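Kitchen & Table board > Refinishing a dining table for everyday use

benvinda_m
Okay, long time reader, first real post. We bought a used table for the kitchen and it has basically no finish left on it. My kids eat, paint and do homework on it (sometimes all in the same half hour) and I need it to survive that. My mother swears by plain oil. The guy at the store in Teston talked me into a can of Clikance, the water-based stuff, and now it's sitting in my hallway and I'm having doubts. Oil or film finish? Please be kind, I have never sanded anything bigger than a picture frame.

tghanem
Film finish, no contest. Oil looks gorgeous for a month and then somebody leaves a glass on it overnight. I did three thin coats of water-based poly on ours and I wipe it down with whatever sponge is closest.

sawdust_celeste
Going to disagree with Tamer again, sorry! Poly is great until it scratches through, and then you're stripping the whole top. With oil you rub a little more into the bad spot and go have lunch. I've had an oiled table for 5 years with two teenagers.

tghanem
Two teenagers who use coasters, Celeste. Not everyone got that lucky.

sawdust_celeste
They do NOT use coasters, there's a ring on there the size of a soup pot and I've made peace with it.

nghia_d
Can we ask what wood it is before we fight? Also Benvinda, what grit are you planning to stop at? If you go too fine before oil it won't soak in well, and under water-based you'll want to raise the grain with a damp rag first, let it dry, and knock it back lightly.

benvinda_m
No idea what wood, the seller just said "a Calado," like I was supposed to know what that meant. It's pale and pretty heavy. I have 80, 120 and 180 paper because that's what came in the pack.

nghia_d
Stop at 180, you're fine. Skip the 80 unless there are deep gouges. And go WITH the grain on your last pass, please, I learned that one on my sister's desk.

tatu.mf
I'm somewhere in the middle. I use hardwax oil (Zirkolora, the matte one) and it's more forgiving than poly and tougher than plain oil. It isn't cheap, and the first coat smells for days, so open a window. What I like is that it doesn't turn the wood orange. Light wood is the whole reason I wanted this kind of table and I'd be sad if it went the color of a pumpkin. Few shots from my place, the last one has the grain in it:
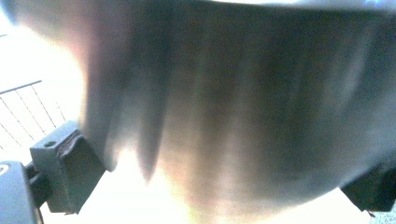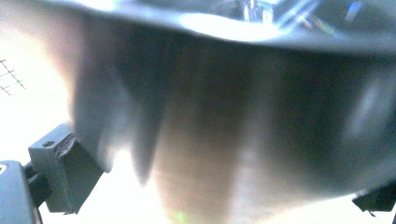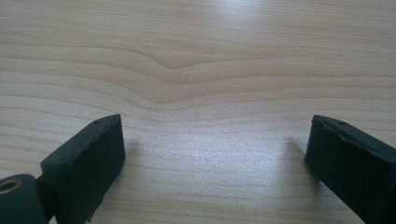

Anyway, two thin coats, buff off everything that hasn't soaked in after the time on the can, and leave it alone overnight between coats. Whatever you pick, do the underside of a leaf first so you can see the color.

tghanem
Matte finishes show greasy fingerprints though. I'd go satin with kids.

tatu.mf
Fingerprints wipe off! Dish soap, warm water, well wrung cloth. I'm more worried about her using a steel scrubber on it.

benvinda_m
I would never. (My husband would.) Tatu, how long before you could put dinner on it?

tatu.mf
We ate on it carefully after a couple of days but I kept water off it for roughly 3 weeks. Read the can, they're not all the same.

sawdust_celeste
And lay your oily rags out flat outside to dry, don't ball them up in the trash. They can catch fire on their own.

benvinda_m
Good grief, okay. Flat rags, noted. The Clikance goes back tomorrow if they'll take it. Does anybody know if one small can does a table for six, two coats?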